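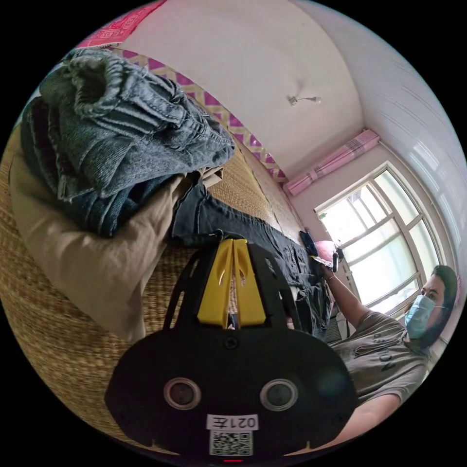

Can the Grister mat be used straight on a hard floor?

It can go on boards, tiles or sealed concrete without an underlay, as long as the floor is clean and fully dry when you lay it.

Grister woven floor mat
Code 419
Supplied by Claten

The Grister is a straw-coloured woven mat for sitting, kneeling and working at floor level. Most of the ones we sell go into bedrooms and box rooms, where people use them for sorting clothes, folding washing, packing cases and airing bedding. It has a ribbed weave with a coarse feel under the hand. Jeans, jumpers and towels can be dragged over it without trouble. Fine knits and tights should be lifted, or put down on a sheet.

Sizes

Standard: 177 cm by 243 cm
Half: 177 cm by 120 cm
Cut to order: any length up to 12 metres, width fixed at 177 cm

Measurements are taken with the mat flat and rested overnight. A new mat may come up slightly short on the first day and will ease out. The standard and half sizes are woven in rush. Cut lengths can be had in rush or in twisted paper cord, so please say which when you order. The paper cord is smoother and a shade paler.

Edges

All sizes are bound on the short sides with a narrow cotton tape. The long sides are finished in the weave. We can bind all four sides on request, which adds a week to the order. Tape colours are natural, black and brown.

Laying the mat

Unroll it with the outer face of the roll upwards and leave it for a day. If the ends still lift, roll them the other way for an hour and lay them again. Books on the corners will do the same job more slowly. Keep the mat a hand's width from radiators and do not push it hard against a skirting board.

The mat will follow an uneven floor to some extent. Over a step or a raised threshold it will crack along the fold in time.

Using it for clothes

Manuela Villa, who looks after our returns, has used a standard mat at home for sorting the family washing since before we stocked them. She tips everything out at one end, works through the pile on her knees and stacks the folded things at the other. Her notes, more or less as she gave them to us:

Clothes must be dry. Damp trousers left in a heap overnight will leave a mark, and dark denim can leave a blue one.
Close zips and do up metal buttons before you tip the load out.
Empty the pockets first. Grit gets down between the ribs and is a nuisance to shift.
Keep the iron off it, even for a minute.

Care

Sweep along the ribs with a soft brush, or use a vacuum cleaner without the beater bar. Wipe spills at once with a wrung-out cloth and stand the mat on its edge until both faces are dry. Do not soak it, steam it or put it in a machine. Turn it end for end every few months if it lies near a window. The colour deepens with light, and a mat that has had a chest of drawers standing on it will show the shape for some time afterwards.

Heavy furniture should have felt pads under the feet. Castors are not suitable.

Storage

Roll it loosely, tie it in two places with tape and keep it lying down somewhere dry. Do not fold it. We had several folded mats sent back to us in January and none of them could be put right.

Smell

New rush mats have a smell of hay. It fades within a few weeks in a room with the window open. The paper cord has very little smell.

Delivery

Standard and half sizes leave our Messina store within three working days. They come rolled in brown paper inside a card tube. The tube for the standard size is long and awkward on a narrow staircase, so measure the turn if you are on an upper floor. Cut lengths are sent by Tastport and need someone in to sign for them.

Returns are accepted within 14 days on standard and half sizes, unused and rolled. Cut lengths cannot be returned unless faulty.

For samples of either weave, write to Vittoria Piras at the Messina store with your postal address. Samples are free, one of each per household.

Page last changed September 23, 2008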